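How to Fold a T-Shirt, and Why Cloth Folds at All

A T-shirt is made of knitted fabric. Knitting means that one long yarn is bent into loops, and each loop is pulled through the loop beside it. Look closely at a shirt sleeve, or use a magnifying glass, and you will see columns of small V shapes. Those are the loops.

Loops can change shape. When you pull on the cloth, they get longer and thinner. When you let go, most of them spring back. This is why a T-shirt stretches over your head and a cotton bed sheet does not. A sheet is woven. Its yarns cross over and under each other in straight lines, so there is very little room for them to move.

What is a wrinkle?

Cotton comes from a plant, and its fibres are made mostly of a material called cellulose. Cellulose is built from long chains of tiny units. The chains lie side by side and are held together by weak links called hydrogen bonds.

Water and heat loosen these links. In the washing machine the chains can slide past each other. When the cotton dries, the links form again wherever the chains have ended up. If the shirt dried in a ball, the links hold it in the shape of a ball. That is a wrinkle.

An iron works the same way in the other direction. Heat and steam loosen the links, the weight of the iron presses the cloth flat, and the links form again while it is flat. Ask an adult before you use an iron. The cotton setting on many models is close to 200 degrees Celsius, which will burn skin straight away.

What is a fold?

A fold is a bend that you choose. A sharp bend pressed hard for a long time becomes a crease. A gentle bend leaves a much fainter mark. The fewer hard bends you put across the front of a shirt, the smoother it looks when you wear it.

Printed shirts need some extra care. The picture on a shirt is often a layer of coloured ink sitting on top of the loops. The ink bends less easily than the yarn, and if it is creased in the same place many times it can crack. Try to place your folds beside the print - the side folds in the method below usually miss it.

The method

You need a flat surface larger than the shirt. A made bed is a good size, and a table is firmer.

Step 1. Lay the shirt on the surface with the front facing down. Straighten the sleeves.

Step 2. Smooth the cloth with flat hands, from the middle out to the edges. Do not pull on the hem, or the loops will stretch.

Step 3. Fold one side in toward the middle. The fold line starts halfway along the shoulder and runs straight down to the hem.

Step 4. Fold the sleeve back so that it lies on top of the folded side.

Step 5. Do the same on the other side. You should now have a long rectangle.

Step 6. Bring the hem up to the neckline. Fold once more if your drawer is small.

Step 7. Turn the shirt over so that the front is on top.

Step 2 takes the most time. A white shirt left in a bunch on a pink patterned sheet, with its dark print wrinkled along with the cloth, has to be spread out fully before the first fold. 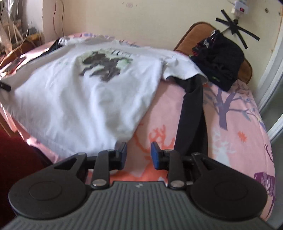 Florence Kowalchuk: My daughter is seven and her arms are too short for Step 3 on a big shirt. We fold it in half lengthwise first, sleeve on sleeve, then turn both sleeves in together. The rectangle comes out a bit thicker but she can do it on her own.

Folding in half first is a sound method for smaller arms. It puts one crease down the centre of the front, so it suits plain shirts better than printed ones.

Words to know

Cellulose: the material that makes up most of a cotton fibre.

Hem: the bottom edge of a garment, turned under and sewn.

Knitted: made from yarn bent into loops.

Woven: made from yarns that cross over and under each other.

Try it yourself

Cut two squares from an old cotton T-shirt, with an adult's permission. Wet both. Scrunch one into a ball with a rubber band and lay the other flat on a rack. Leave them until they are fully dry, then compare the two squares and draw what you see.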